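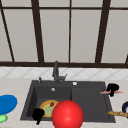 Kitchen window, brown bars and white tiles

Friday, July 3, 2020

I've been meaning to write about the Perbridge appeal for weeks and kept putting it off, partly because I wasn't sure I had anything to say beyond "please give us some money". But a few of you have emailed to ask where your fivers went, so this is me answering (sorry it's long, I never did learn to write a short one).

For anyone new, we're a small group raising money for families in Coman, where the river came over in February and took out the lower road, the clinic's store room and most of the wells. My church has had a link with the village for years, long before I joined. I only got roped in after the carol service when I said I was quite good with spreadsheets. Never say that out loud in a church hall!

We set out to raise enough for 261 household water filters, one for every home below the bridge. We're at nearly 1,000 donations now, which I still can't quite believe, and the filters were all paid for by the middle of last month. I cried a bit at my laptop when the last lot went through.

Silviu Toma, our contact out there, rings me on Sunday evenings when the line behaves. He told me the first two lorries got through from Ganinari by the top road and the third had to turn back and try again the next morning. He sounded worn out but cheerful, and spent a good ten minutes telling me about his sister's goats.

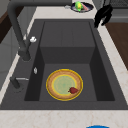
What's still needed

The clinic. They lost their fridge, their shelving and all the dressings that were on the bottom shelves, and the nurse has been working out of the school with whatever people bring her. We'd like to get her a proper fridge and a year's worth of basics. Fastach have offered to carry it all out for the cost of the fuel, so every penny goes a lot further than it did in spring.

I had planned a big supper in the hall for this, with a raffle and everything, and obviously that's off. So we're doing it at home instead. Cook whatever you like on Saturday week, eat it with whoever you live with, and put in what you'd have paid for a ticket (we were going to charge £5, but more is lovely and less is fine). I'm making my bean stew, the one that sets off the smoke alarm.

The giving page is the same one as before, and if you'd like to pay by cheque, email me and I'll send you the address. Please put "clinic" on the back or it ends up in the roof fund, and I have to go and ask for it back.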